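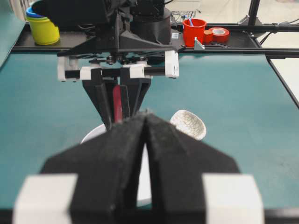 *White bowl on the teal-green mat, something slender and red held upright over it.*

# Puda: small tableware, one table at a time

Puda is a growing catalog of the little things that live around a bowl of soup: spoons, spoon rests, sauce dishes, and of course the bowls themselves. It began as a spreadsheet Jeanie Haldane kept of her own kitchen shelf, and then Chepkoech Rugemalira saw it and wanted every spoon she'd ever eaten with in there too. Now it has 284 entries and we are still so happy every time one gets added!

This README covers the `bowl-dish-spoon` group, my favorite in the whole collection (I know, I say that in all of them).

## What's in the group

- `bowl_white_round`: plain, glossy, white inside. It shows shading beautifully and it goes with everything.
- `dish_oval_crackle`: small, shallow, cream glaze. Can be a spoon rest or a sauce dish, so it carries both tags.
- `spoon_soup_red`: the soup spoon with the wide bowl and the tapering handle.

## The dish

Please look at this glaze. The fine dark lines run all over the inside and carry on across the rim, and no two patches have the same pattern. If you're new to crackle glaze, the lines are a network in the glaze and are usually there on purpose, so don't tag them as damage. Chips and hairline breaks in the body go under `condition`; crackle goes under `finish`.
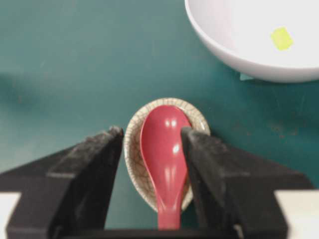

*`spoon_soup_red` resting in `dish_oval_crackle`.*

## The spoon

We went back and forth over the color. Jeanie calls it raspberry, Chepkoech calls it coral, and the shiny spots make it look paler still. We settled on `red`, with `pink-red` as a second value, and searching for either one will find it.

The material field says `porcelain-style`. Use that value for any spoon with this look until someone has checked the piece in hand. There are 17 soup spoons in Puda so far, and I'd love more with a flare at the end of the handle like this one.

## Fields

| Field | What goes in it |
|---|---|
| `name` | short, lowercase, underscores |
| `shape` | round, oval, square, other |
| `color` | one main value, one optional |
| `finish` | glossy, matte, crackle |
| `rests_in` | the name of the piece it sits in, if any |
| `notes` | anything you like, up to 100 words |

`rests_in` is the newest field and it's such a good one. It lets you ask for every spoon that has a dish, or every dish still waiting for a spoon. Fill it in only when the bowl of the spoon sits inside the piece. The handle can stick out as far as it wants. 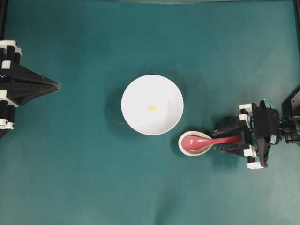
*All three pieces, with a small pale-yellow dot in the bottom of the bowl.*

## Labeling notes

The bowl and the dish sit very close together here, so draw their outlines separately and follow each rim. The spoon gets its own outline, handle included. Small contents, like the yellow dot, go in as `item_small` with a color and no guess at what they are.

Shadows on the mat are never part of a piece.

## Adding your own

Send one entry per piece, even for matching sets. Fill in `name`, `shape` and `color` at least; Jeanie is glad to help with the rest. The Tulto and Strömberg groups have their own READMEs with longer notes on cups and lids.

Last edited April 11, 2019. Still to do: merge the duplicate sauce dishes from February, and add a `depth` field for bowls.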